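Compression garment after tummy tuck – how long at night?

7 weeks post op, surgeon said wear it day and night but the thing digs in at the hip and I'm barely sleeping. Can I drop nights yet? Swelling still there by evening.

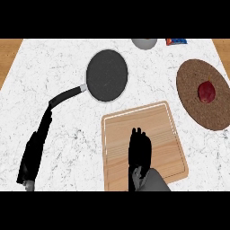

Shahla Dehghan
Ask the surgeon's nurse before you stop, mine wanted nights till week 8. Digging in usualy means wrong size – get remeasured.

husard90
i quit at 5 weeks, was fine

Jitaru
Soft tank underneath, seams out. Helped me alot.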